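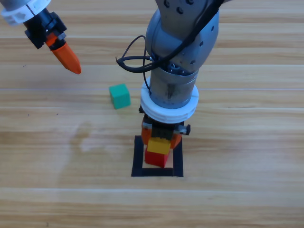
Stacking Study: Your Questions

What is Brukik, in one breath?

It's my block-stacking project at the Dirkgate lab. I'm trying to find out how much a learned policy gains from demonstrations that start in awkward places. The robot gets three colored cubes and a black square on a wooden table, and it has to build a stack inside the square. The order changes from trial to trial, so yellow on red might be right one time and wrong the next.

Why such a simple task?

People ask me this a lot! Picking up a cube is easy enough, I agree. Setting it down on another cube is where things get interesting, because a small tilt at the grasp shows up again at the release. Cubes also make it very easy to tell a good trial from a bad one, and I don't have to argue with anybody about scoring.

How many demonstrations did you use?

I trained three versions, on 400, 1,000 and 3,000 demonstrations. All of them were teleoperated, mostly by me, with a lot of coffee.

So did more data win?

Up to a point. Going from 400 to 1,000 made a huge difference. Going to 3,000 helped a little with the first cube and hardly at all with the second. What did help was swapping in demos where the cubes start out rotated or too close together (my "messy starts"). The 1,000-demo model with messy starts beat the plain 3,000-demo one, and I ran that comparison twice because I didn't believe it.

What does the policy get to see?

A fixed view of the workspace plus a view from the wrist. I tried dropping the wrist view to save on training time and regretted it within an afternoon. The fixed view loses a lot behind the gripper right when you need it most. 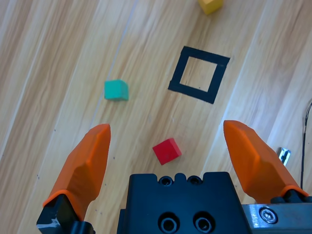

From the wrist, the policy can line up the fingers with a cube that's turned 45 degrees, and it can often find the square in the same glance. I'd give up the fixed view first if I had to pick.

What counts as a success?

Both cubes inside the tape, in the order asked for, still standing after the gripper lets go. Touching the tape is a fail. Yes, I'm strict about it.

How many test trials per model?

30, with the same starting layouts for each model. I'd love more, but resetting cubes by hand gets old fast.

Can I get the data?

Soon! I'm cleaning up the labels now and hoping for March. The Urnedberg folks want to try it with their own policy, so they'll be the first to find my typos.

Does it work on other objects?

Not yet. I tried paper cups once and we won't be putting those numbers on the site.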